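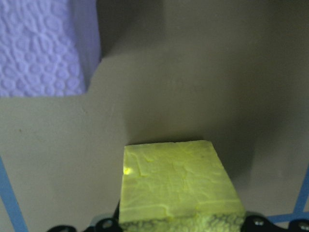
Notes for the afternoon talk: what the wrist camera knows and when it knows it

(Start slow. Say hello. Thank Ayane Ebihara for moving the slot so I could catch my train.)

Good afternoon, everyone, and thank you for staying after lunch, I know that's a lot to ask of anybody. I'm Oda Blomqvist, I work on the grasp planner at Voreo, and I've spent most of this year thinking about soft things. Sponges, mainly! When I joined I assumed I'd be thinking about trajectories, and my mother still tells people I do.

So, let me begin with the planner as it stood in August. We had one overhead view, we segmented the object, fitted a box to it, and chose a grasp across the short side. On wooden cubes this was lovely. Then Itsuki Sakai put a foam block down and the box fit started to wander, and we all learned something about how much we'd been leaning on hard edges.

(Slide with the yellow-green block between the fingers. Leave it up for a bit.)

Look at the broad pale face first, and the bright spot near its upper left corner. A glare patch like that used to be enough to split the mask in two, and the planner would happily go after the larger half. And then look at the shadow behind the block, up and to the right. It's soft and wide and it sits right against the top edge, which is just where you'd like a clean boundary. Our old threshold took a good bite of that shadow and called it sponge.

What we do now is run the wrist view at 40 frames a second and keep a short history, 5 frames, with a vote on each pixel. The fingers are always at the bottom of the view, so we mask them out once, at calibration. (Mention the screw holes here: the little glints in them gave the feature tracker something to hold on to, and it decided the whole world was standing still. Pause for laugh, if there is one.)

Tape lines next. We give the planner the blue tape as a soft boundary, a cost that climbs as you get near it. Tomoyo Sakamoto wanted a hard limit and we argued over it for two very pleasant weeks. With the hard limit the solver kept giving up near the corners, so soft it is, for now.

Closing the fingers: the width command ramps down over 200 milliseconds and stops on motor current. Foam doesn't push back much at the start, so the current threshold is set per material, in the config file, by hand. I'd love to tell you it's learned. It's on the list.

(If time: the Matsuda simulator and why its foam is too bouncy. If no time, go straight to questions. Noboru Wada has the second microphone.)

Comments

Takeck_reader: Does the per-pixel vote add lag when the wrist turns quickly?

Oda B.: It does, a little. We drop to a single frame during fast turns.

mkl: Enjoyed this one. Are the config files shared anywhere?

Search talks and notes... Go

Contact | © Vumura Talks | Back to top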